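Print this item
E-mail this item

Two-Arm Planner: Release 9 Moves to the Phone Sorting Cell

By Sofia Makris, Controls and Planning

Release 9 of the Bralora planning stack is now running on the two-arm cell at Prindetti. The main change is in how the planner divides the table between the left and right arms. Release 8 used a fixed center line with a buffer strip on each side, and an arm that needed to enter the strip had to take a lock on all of it. The rule was safe and easy to test, but it was slow on any layout where the parts sat near the middle.

The new version drops the center line. Each arm now reserves a swept volume for its next motion segment, computed from the link geometry plus a margin for the wrist camera and its cable. A segment is released to the controller only when its volume does not intersect any volume held by the other arm. Reservations are given back link by link as the segment is executed, so the second arm can start its approach while the first is still pulling away.

Smartphones remain the test part. They are flat, dark and glossy, and they are often set down close together, which is a hard case for both grasp planning and segmentation.

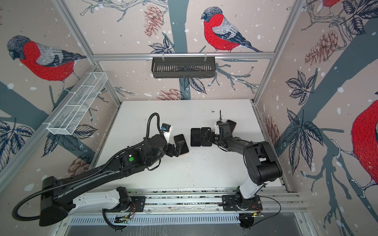
Both arms at the center of the table, with a phone in the right gripper and a side-by-side pair below.

Adjacent phones were the largest source of failed grasps under release 8. When two black phones lie nearly edge to edge, the depth step between them is small and the segmenter tended to return one wide object. The grasp planner then asked for an opening the gripper does not have, and the task stopped with a range error. Galanis, our perception module, now checks each mask against the expected outline of the part and splits any mask that is too wide. The split line is taken from the wrist camera image after a short move to a closer viewpoint. If that view does not settle the question, the object is flagged and left for a later pass.

We replayed 297 logged layouts through the new module before it went to the cell. Of these, 177 contained at least one touching or nearly touching pair. The replay set is now part of the nightly build, and a change to the segmenter cannot be merged if any layout in the set gives a different object count than the hand label.

Dark specks on a white surface are a related matter. The old filter removed blobs below a fixed pixel area, and the threshold had to be retuned whenever a camera was moved. The new filter works in table coordinates, so one value covers all views. It still passes a dense patch of specks as a single candidate in some lighting. Galanis rejects these on height, provided the depth data at that spot is valid.

The second area of work is close-range motion with both grippers. The swept volume check would forbid any handover, as the two fingertip volumes must meet for one to take place. Release 9 therefore adds a paired segment type. Both arms request it together, the fingertip volumes are excluded from the check, and every other link is still tested. Speed is limited for the whole segment, and either arm can abort it.

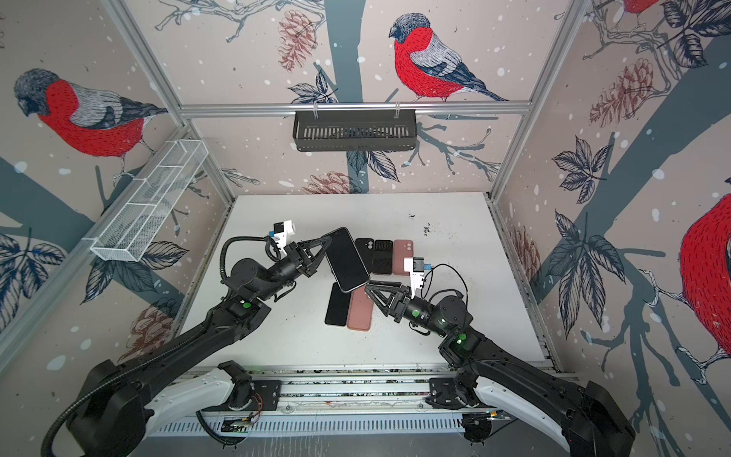 Close-range work with six phones on the table side of the cell, one of them held in the left gripper.

Paired segments are planned in the frame of the held part, and the table frame is used only for the collision check. This keeps the relative pose of the two grippers stable if the calibration of one arm has drifted along the rail. We have not yet tested paired segments with both rail carriages moving, and the planner refuses such a request.

Known issues in this release:

- The cable margin is a fixed value. It is too large for most wrist poses and blocks some valid approaches from above.
- The planner can alternate between two equal-cost orderings when a new part is added during a task. A small penalty on reordering is in the development branch.
- Log files from Nomico, the replay viewer, do not show paired segments correctly. They appear as two separate moves with a false collision warning. Update the viewer before opening release 9 logs.

Sites still on release 8 should export their table calibration before upgrading, as the file format has changed. The converter is in the tools folder and takes the old file as its only argument. Center line settings are ignored after the upgrade and can be deleted - the planner will print one warning per run until they are.

Work on the reordering penalty and the pose-dependent cable margin is planned for November.

Print this item
E-mail this item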